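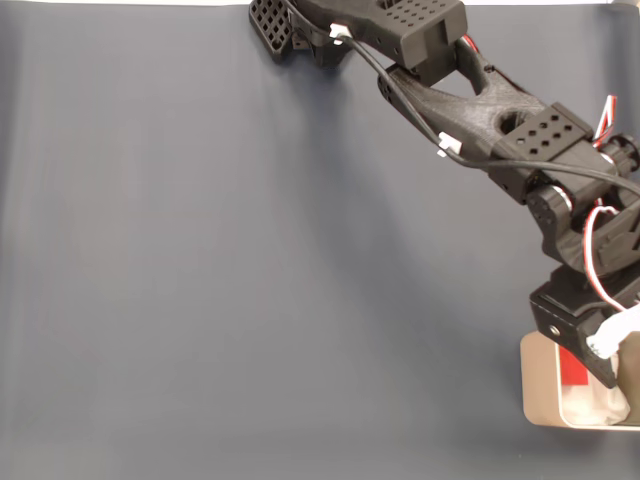
The Table at Drornholm

The movers wanted 385 to take the table. Just the table. I said no on the phone and then stood in my sister's kitchen with the phone still in my hand, thinking, well, now what.

Keys due back at six. It was past two already.

The table is blue-gray. Always was, or always was after the spring she painted it, two coats, windows open, all of us eating off our laps on the back stairs for a week becuase she wouldn't let a plate near it. Before that it was yellow. There's still yellow on the underside. I know because I spent a lot of my childhood on the underside.

Bubble wrap. Tape. The good scissors, gone. The bad scissors then.

My sister had gone ahead with the first load, to the new place, 600 miles in a rental from Luleck with a heater you couldn't turn off. She'd left me a list. The list said CURTAINS and FREEZER and TABLE, and TABLE was underlined, and next to it she'd written don't let them have it. Them being the landlord. The Dvořáček people, two brothers and an office over the dry cleaner. They'd offered to "keep it with the unit." Fifty off the cleaning fee, no, it was in figures, $50 off, I had the letter right there. As if it were a bathroom fixture.

I did the curtains. I did not do the freezer, I opened it and closed it.

Then I tried the legs. One came off fine. One came off with some swearing. The third wouldn't turn at all, painted right into its socket, and that was my mother, that was her all over, she painted straight over anything. Light switches. A spider once. I got a knife around the edge of it and scored the paint and leaned, and nothing, and leaned, and it gave, and I sat down hard on the floor with a table leg in my lap.

I stayed there a minute. Cool floor. Somebody's radio upstairs.

From down there you could see where I had written on the wood. Pencil. I'd thought it would be gone. It said THIS IS THE OFFICE and had an arrow pointing to nothing. I used to run a business under there. I don't remember what we sold. My sister was the customer and she complained about everything, she'd put her whole arm under and knock on the floor and say is anybody working today. I had a beige tray with me, rounded corners, a little rim, and all the important papers went in the tray. Bus tickets. The foil off things. If the tray was full we were doing well.

The tray's still around too. It went to live on top and got keys in it, then pills, then keys again.

Ten to three. Get up.

Fourth leg, easy. The top came down on my foot a bit, not badly. I leaned it on the wall and looked at the door and looked at the top and looked at the door.

Here is what I know about that doorway. A couch went out through it. A piano did not. My father stood in it for a whole evening once with his coat on, deciding, and then took the coat off. The table came in through it, obviously, it must have, yellow in those days and strapped to two uncles. So it would go out.

It didn't go out.

I tried it tall. I tried it on the long edge, tipped. I took the door off its hinges, and that took longer than the legs, and it still wouldn't, there was a lip, a strip of molding down the one side that I swear was not there when we were kids. Dvořáček molding. I stood on the wrong side of it, the hall side, with my shoulder under the tabletop, and the neighbor from 22 came up with her groceries and couldn't get past.

You're stuck, she said.

I'm fine, I said.

She put the bags down. She had one of those shopping bags from Tirnex, the hardware place, the orange ones that last forever, and she dug in it under the lettuce and came out with a flat pry bar, still with the sticker. I don't know why you'd buy lettuce and a pry bar. I didn't ask and she didn't say. She got it in behind the molding and put her weight on it and the whole strip popped off, top to bottom, in one long creak, and lay down on the floor like it was tired.

That was loose, she said.

Very loose, I said. 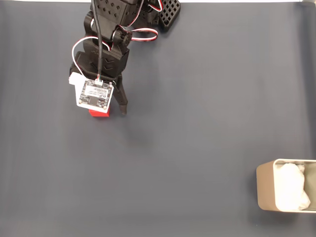 We got it down two flights. She took the front, she was stronger than me and kept going when I wanted to rest. At the landing she asked what color you'd call it. I said blue. She said gray. My mother would have said slate, she had the can somewhere, she'd have gone and looked. In the stairwell it was darker than it ever was in the kitchen, and smooth, you could feel how smooth with your cheek against it, and I did have my cheek against it, there wasn't another way to hold it.

She used to wipe it every night. Last thing. The cloth wrung out hard and then one long stroke after another, going with the length of it, never across. She could be furious with us, she could be in the middle of a sentence, and she'd be wiping with the length of it. After, we weren't allowed to set anything down. So you'd see us in our pajamas standing around the table holding our cups.

I told the neighbor some of that. Not well. I was out of breath and it came out as she liked it clean.

Mm, she said. Step.

It went in the back of my car with the seats down and the hatch up and tied. Two blankets. The legs in a pillowcase. The tray I put up front on the passenger side and then for some reason I put the seat belt across it, and took it off again, and then put it back.

Twenty past five. I ran up and hung the door, one hinge, two hinges, third one's somebody else's problem. Stood the molding back where it had been. It stayed up if you didn't breathe. I did the freezer in the end, bag open, eyes shut, all of it.

On the wall over where the table went there was a line, a rubbed line, from the backs of the chairs. I hadn't thought of that. I wiped at it with my sleeve. Long ways.

Keys through the slot at the dry cleaner's with six minutes to go. I didn't wait for the brothers.

My sister called when I was on the ramp. Did you get it, she said. No hello. I could hear that heater going behind her.

I got it.

All the legs?

All the legs. Listen, did you know the office is still under there?

She didn't say anythign for a bit. Trucks going by on both our ends.

Well, she said. Is anybody working today?

And I had to merge, so I told her I'd call her back.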